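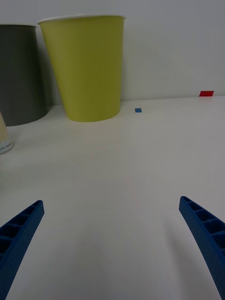

# Saveck starts recording its sorting task

Saveck has begun teaching a robot to clear drinks from a table by having people steer the arm from a distance. The task, named Grumivus, went into daily recording on 2018-08-02 after trial runs in July. Eleven operators are taking part.

The grey and yellow-green paper cups at the back of the table serve as the bins. Each run starts with the drinks set out in front of them.
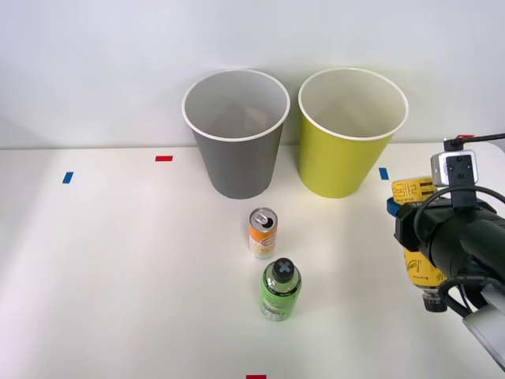 **Đàm**

The operator moves a hand-held control and the arm follows — there is no script for the path. The gripper picks up one item at a time, and the arm's movements are saved along with the camera views. Runs in which an item is dropped are kept but labelled.

Saveck has 601 recordings so far and wants 913 before the first training round. Cutard, which supplies the control software, will run that round on its own machines.
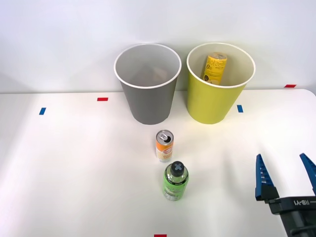
## Next steps

The table layout, with its red and blue tape marks, stays the same until the first set is complete. A second set with 13 new items will follow. Operators who want extra practice time can book it through the Saveck front desk.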